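Handout 6: Hanging stems on a clip hanger

Fit the hanger to the round bar of the wooden rack before any stem is added.

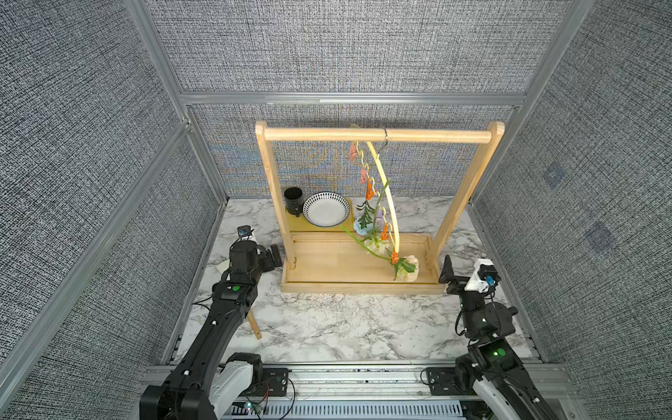
Sort stems by length. Discard any under 10 cm. 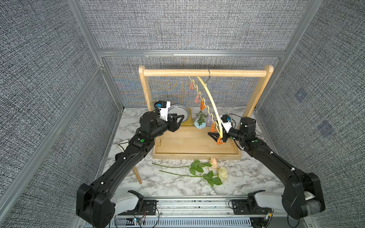
Load is read at the hook. The Suller hanger is taken as 47 g bare. With six clips along a zigzag, record position from the top down, pink first.
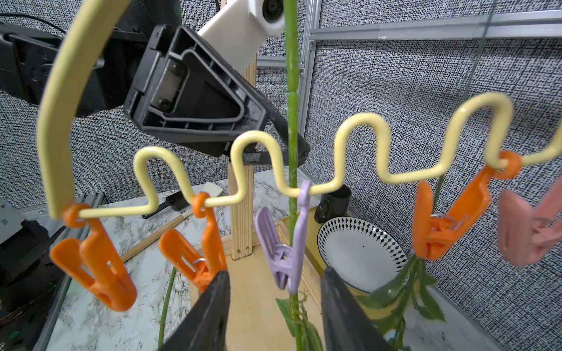 Joyce Chege

Clamp the stem, never the petals. Re-weigh in June.
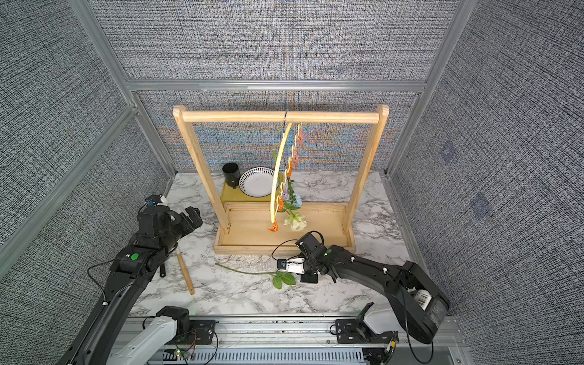 Sernska asked whether the lowest clip should be loaded last; the notes leave this open.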